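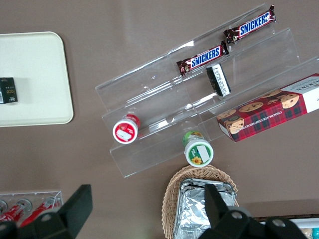
Counter displays were the one thing Brutarby shopkeepers kept asking for, according to one reader of the retailer's November newsletter, who wrote in to say that a shop with a narrow till has nowhere to put small items except flat on the bench, where the back row is hidden by the front.

Gastia, the shop fittings supplier, has added a three-step clear acrylic riser to its counter range in response to requests of this kind. The stand is open for orders from today and will be delivered to independent grocers, newsagents and petrol stations from the Brutarby warehouse.

The riser is meant for mixed stock: chocolate bars such as Snickers, boxed shortbread, small round tins and tubs, and packets that will stand on edge against the step behind. Each tier sits higher than the one in front, so labels stay in view from the customer's side of the counter. The clear panels let the colour of the benchtop show through.

The stand is 600 mm wide and 400 mm deep and is supplied in one piece. It can be placed square to the counter or turned on an angle beside the till. Longer boxes can be laid across two tiers.

Gastia ran a trial with 216 stands in stores supplied by Rarex, the confectionery and biscuit wholesaler. Shops were asked to fill the stand however they liked and to report back on cleaning, restocking and breakages. Most feedback concerned cleaning. Acrylic marks more easily than glass, and the care card packed with each stand now recommends a soft cloth and warm soapy water. Paper towel and spray cleaners containing ammonia should not be used.

A first run of 800 stands has been made. Retailers with a Rarex account can add the riser to their regular grocery order. Other businesses can order through Gastia's trade desk or at the Tsai showroom in Brutarby, where the full counter range is on display.

Replacement non-slip feet are sold separately in packs of four. Printed price strips for the front edge of each tier will follow in the new year.

Trade desk enquiries: Gastia, Brutarby.

Filed under: Retail & Shopfitting, Product News
14 shares | 2 comments
Last updated: Monday, December 19, 2022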